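Zippered pillow covers, and whether I believe in them

Jan 25, 2020

I have never trusted a throw pillow. Most of the ones I've owned were bought to make a couch look finished, then spent their lives on the floor because you can't sit down with them in the way. So when Hinata Ishida told me that changing the covers twice a year would "make the whole room feel new," I made the face I make at people who talk about houseplants having moods.

Hinata sews. I don't, or not past buttons. She thinks a room is a thing you can adjust with fabric. I think a room is a thing you adjust by taking stuff out of it. We've had this argument in one form or another for years and neither of us has moved an inch.

What got me to give in a little was the zippers. My old covers were the envelope kind, where the back is two flaps that overlap and the pillow is meant to stay put by good manners. It doesn't. Within a week a corner is poking out, and within two you've got a bulge of gray insert showing to everyone who comes over. A zipper at least makes a promise it can be held to. It's open or it's closed.

So I have been looking at fabric with zippers in it. Ginkgo leaves, in this case, greens and yellows on a very pale ground, with a zipper in a yellow you could spot from across a parking lot.

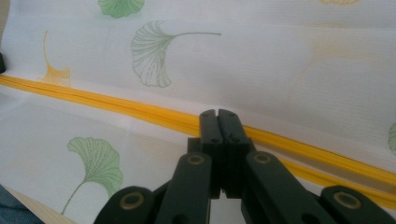 I'd have picked white for the zipper. White disappears, and I was raised to believe that a zipper ought to. Bayu Liew, who has opinions about everything in my house and pays rent on none of it, says the bright one is better because you can find it. I didn't want to agree with him. Then I thought about my navy covers, the ones with the hidden zipper, and how many times I've turned one of those over and over like a man looking for the end of the tape. Fine. A zipper you can find has something going for it.

The ginkgo leaf is harder to object to than I'd hoped. It's a plain shape, a little fan on a stem, and it doesn't look like it's trying to cheer you up. I've seen covers with words on them. I have seen the word "gather" on a cushion in a waiting room where everyone present would rather have been anywhere else. Next to that, a leaf is practically silent.

Now, the seasonal part. I went and looked at what people charge for this. Linel has a set of covers that cost more than the pillows they go on, and the description says the fabric "breathes." I read a whole page from Bronex about thread and came away knowing less. There was a blog, which I won't link, whose author claims to rotate 18 covers through the year, and all I could think about was the closet. Where does a person put 18 covers? She had a cabinet for them. Of course she did.

My own position, for the record: two sets. One on, one in the drawer. You swap them when the ones on the couch need washing, and if that happens to fall in June, congratulations, you have a summer look.

Washing is where I'd expected the zipper to let me down, and I'm still not fully persuaded it won't. Everybody says to close it first, so the teeth don't chew on the other laundry. Everybody also says to turn the cover inside out, and those two instructions don't get along if you do them in the wrong order. Turn it, then close it. It took me an embarrassing number of tries to stop doing it backward, feeling around inside for a pull that was now on the wrong side of the cloth.

I also don't iron them. Hinata does, and presses the hems, and will tell you the edges sit better. They probably do. I lay a cover out on the table, smooth it with the flat of my hand from the middle outward, tug the corners, and call that ironing. The hems stay a bit rumpled. Once there's a pillow stuffed in there, who's checking? (Hinata. Hinata is checking.)

Folding, I do have a method for, and it's the only piece of advice in this post I'd defend in public. Lay it flat with the zipper side toward you. Zipper closed. Fold it in half so the zipper ends up along an outside edge, then in half again the other way. In the drawer, the edges face up and you can see the color of the zipper without digging. That's one more point for Bayu's side and I'd thank you not to mention it to him.

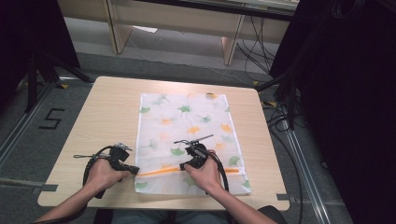

Do you have to buy a bigger insert than the cover, like they all say?

Only if the floppy look bothers you. The usual advice is to size up so the corners fill out, and I was ready to call it a scheme to sell bigger pillows, but the one time I tried it the thing did sit up straighter. It was also a wrestling match to get closed, and I worried for the zipper the entire time. For a couch people use, I'd stick with the same size and live with soft corners.

As for whether the room feels new: it feels like the same room with leaves in it. I don't hate it. The pillows still end up on the floor by evening, and I step over them on my way to bed, and the zippers are holding so far. Ask me again in June.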